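Drawers, drawers, drawers

February has been the month of little drawers for me, and I mean that in the nicest possible way. When I signed on with Skimdale I pictured myself writing clever code all day, and instead I spend most afternoons at a table with a gripper in my hand, teaching a computer by doing the same small chore over and over (and over!). As of last night we have 2,480 examples saved, and 386 of those are mine.

Sunil Ekanayake set up the drawer task, and he's picky about it in a way I've come to love. You move the organizer a little before every go. You turn it. You leave one drawer partway out and keep its neighbor shut, so the model has to look before it reaches. I used to line everything up square out of pure habit, and my first batch was so tidy that it was nearly useless.

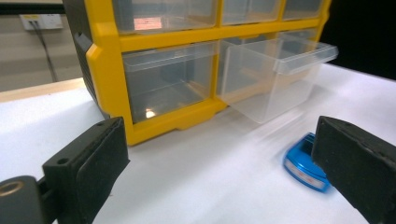 What I've learned about clear plastic

Yellow is easy. The see-through drawers are another story, with the lamp glinting off the fronts and the white table showing right through the sides. Nelli Seppälä wanted to put tape on them and I talked her out of it, so if the model never learns to find an edge you can blame me. I do try to go slower now when I get near the handle lip. My fast runs come out blurry, and Nelli sends those back with a sad face.

We're aiming for 2,666 before we train again, so I have a few more cups of tea ahead of me. Next on the list is jars with screw lids, and my wrists are already complaining!

14 shares | 6 comments

Get new posts by email. You can unsubscribe at any time.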